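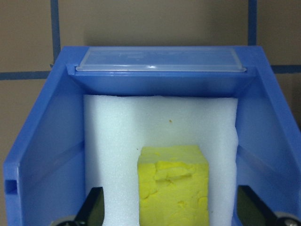 Blue bin, label holder on the rear lip

culler_9
Moving 2,932 small parts to open bins. Butura prints labels fine, but where do you put the quantity? I have part number and reorder point on the label, count in the database only.

Sepp
Keep it that way. A printed count is wrong after the first pick.

plullavix
Disagree. We print the February count with its date. If the bin looks far off, someone recounts.

Sepp
Who recounts 600 bins by eye? Set a reorder point of 10 and scan on pick.

Khôi Tô
Scanning fails on screws. People grab a handful. Weigh those bins and scan the rest.

culler_9
Weighing works for the screws. What scale resolution?

Khôi Tô
0.1 g for M3 and up. Tare each bin separately.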